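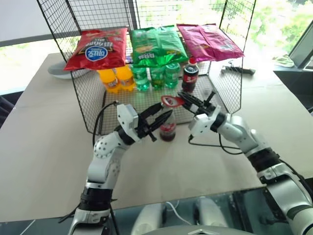
A student wrote in after last week's session that free throws can't be taught past the age of eighteen, that you either have the touch by then or you don't. I love getting notes like this one, and it makes a great place to start, so today's plan has been shuffled a little and we'll take the free throw first and get to the inbound plays after the break.

Unit 4: The Free Throw as a Closed Skill

Reading before class: the Murín packet, sections on routine and attention. Skip the appendix for now.

Some vocabulary. A closed skill is one where the setting holds still. The rim is ten feet up, the line is fifteen feet from the backboard, and no defender is allowed to jump at you. An open skill (a drive, a contested pass) changes while you're doing it. The free throw is the purest closed skill in basketball, and that's why it's such a treat to study! Almost everything that goes wrong comes from the shooter.

So, can an adult get better? Take the season log from the Cundthorpe women's club team, which we'll use all term. One forward came in shooting 2 for her first 9 and ended the season at 65 percent. She was well past eighteen. One player proves very little, of course, and I want you to say so in your write-ups, but look at how her practice changed in May. She stopped shooting in long strings and started shooting in pairs, walking away from the line after each pair. Her old practice gave her 630 shots in a week. Her new one gave her 149.

Why might fewer shots help? Think it over before you read on.

In a long string, shot twelve borrows from shot eleven. Your feet are already set, your arm already has the feel, and you only have to repeat yourself. In a game you never get that. You sprint, you get hit, you stand there breathing hard, and then you have to build the shot from nothing. Pairs with a walk in between make you build it from nothing every time. Misses go up in practice (players hate this part, warn them!) and the learning tends to stick better.

The routine

Watch the Kokutia clips with the sound off and write down what each shooter does between getting the ball and letting it go. Bounces, breaths, where the eyes go. Then watch again and time it. You're looking for sameness within a player. It doesn't matter at all if two players look nothing alike, and some of the best routines on the reel are wonderfully odd.

Things to mark on your sheet:
Feet set before or after the first bounce
Last look at the rim, early or late
Any change after a miss
Any change when the score is close

That last one is where the fun is. A shooter who slows way down late in a game has often started thinking about elbow and wrist, parts of the motion that run better when left alone. Coaches at the Worska camp give their players one short word to say under their breath during the release. Try it yourself in the gym before you decide what you think of it.

For next time

Shoot twenty pairs, walking to half court between them, and log makes and misses in order. Keep the order, please, we need it for the streak exercise. If you use a wheelchair or are nursing an injury, pick any target and any throw you like and keep the distance fixed.

Bring the log on paper. Inbound plays handout is on the back table.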